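Jitolora Desk Planner

Jitolora is a grasp and motion planner for cluttered tabletops. It takes a depth image and a colour image from one fixed camera, builds a rough model of what is on the table, and returns a joint path that the arm controller can run. It was written at Promico for office desks, where most things are small, light and close together.

What is in the repository

The planner itself is in the folder core. Camera drivers and calibration scripts are in sense. The folder replay holds a small viewer that steps through a logged run and shows the model next to the camera images. Drarkari, our log format, has its own reader in the folder logs and can be used without the rest.

Installing

You need Python 3.10 or later and a C++17 compiler. Run the setup script from the top folder, then run the self-test. The self-test uses recorded data and does not need an arm. Copy settings.sample to settings.local and fill in the address of the arm controller before you try anything live.
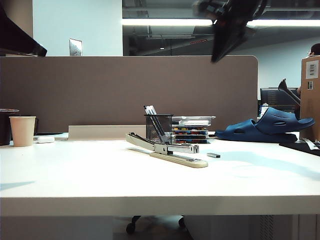 Object models are built from simple boxes and cylinders. Each segment gets the smallest shape that encloses it, plus a margin set by pad_mm. This works well for compact things and badly for long ones lying at an angle. A long-reach stapler set diagonally across the desk gets a box far bigger than itself if the box is kept square to the table, and the small grey piece beside its head ends up inside that box and is lost as a separate target. Set fit_rotated to true to turn the box with the object. It is off by default, as it adds 80 ms to each planning cycle. Wire mesh is the other weak point: a mesh pen holder returns patchy depth, so anything labelled as mesh is filled in as solid before planning.

Test data

The release comes with 285 logged runs, 19 of them marked as failures. Failed runs keep the full planner state, so they are larger. Unpacked, the set takes up almost 900 MB. Labels were added by hand and follow the Ackermann list, which is included as a text file. Background beyond the desk is left unlabelled and should be masked out before training.

Known problems

Clear plastic lids are often missed by the depth camera. The planner then believes the top of a stack is lower than it is.

Moving the camera after calibration gives wrong grasps with no warning. Run check_pose at the start of each session.

The replay viewer drops images if the log is read from a network drive. Copy the file to a local disk first.

Changes since the May release

The gripper is now modelled with its fingers open during approach. Path smoothing can be turned off. The old pickle logs are no longer read; use the convert script in logs to bring them over.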